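Ploltedent Football Boards > League Talk > Plernine semi-pro, spring season moved to fall

Thread: 11 game suspension for missing a drug test?? Let's talk about it

gridiron_gus
10 September 2020
OK so everybody has seen the league statement by now. Our middle linebacker is out 11 games for a missed test. Missed, people, he never failed one! The letter says the tester came to the practice field in June, waited, and left. He was at the other field because they moved practice that morning. I have been to every home game since the team started and I'm as excited for this season as I've ever been, but this one stings. What does everybody think, does the appeal have a chance?

tailgate_tess
I think it has a great chance! The rule book says the player has to be "available at the listed location" and the listed location was changed by the TEAM. You can't blame the guy for going where his coach sent him.

fourth_and_forever
Gonna disagree. The rule book also says it's on the player to update his own location form, and they all sign that page before camp. I love the kid, he's the most fun defender we've had in years (that goal line stop against Drarnura, I was hoarse for two days), but he signed it.

gridiron_gus
Fair, but the form is a paper form! You hand it to the team office and they mail it. How do you update that at 7 in the morning?

fourth_and_forever
There's a phone number on the back. I'm not saying it's a good system, I'm saying it exists.

wide_left_again
Has anyone looked at how the fines work? From the letter: $950 for a first missed test, plus the games. Some of these guys make less than that in a month. I could live with the fine or the games but both is a lot for a first time.

tailgate_tess
Yes, exactly! And 11 is the whole season if we don't make the playoffs. Which we will, because that offensive line is going to be something else this year - go watch them in warmups, they move so well.

blitz_bucket
Petition is up to 1,283 signatures as of lunch. For a league our size that's huge, that's more than we get at most home games lol. Sign it if you haven't, it takes a minute.

fourth_and_forever
Signed it. I still think he broke the rule but 11 is too many. Four would be fair.

wide_left_again
Wait, you've been arguing the other side this whole thread and you signed?

fourth_and_forever
I can do both! The rule is the rule and the penalty is dumb.

pavlovic_end_zone
Hi all, long time reader, I sit in the Pavlović end with the drum people. Question on the football side of it: who plays the middle now? I would love to see number 49 get a real shot. He was all over the field in the last two scrimmages and he talks the whole time, you can hear him from row ten.

gridiron_gus
Welcome!! Yes on 49. He's a little light for it but so quick. I'd put him in there on passing downs for sure and let him learn the rest as he goes.

blitz_bucket
Disagree, slide one of the outside guys over and keep 49 on special teams. Drarnura will run right at him all night.
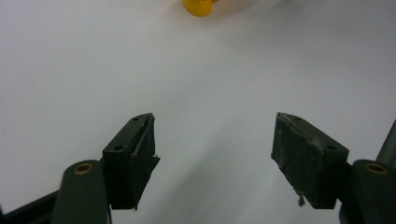

Small yellow thing up top, gripper fingers open down below.

tailgate_tess
Blitz, they ran right at everybody last year and we still won that game by two scores. Let the young guy play!

pavlovic_end_zone
That's how I see it too. And the drums will be extra loud for him, I promise you that.

wide_left_again
Back to the appeal for a second. Does he get to practice while it's pending? The letter doesn't say and I've read it three times.

fourth_and_forever
He can practice but not dress for games. Section on appeals, second paragraph. They have to hear it before the opener.

gridiron_gus
Good, then he can at least work with 49. I'll post here as soon as the team puts anything out. See you all at the fence for open practice, I'm bringing the good folding chairs!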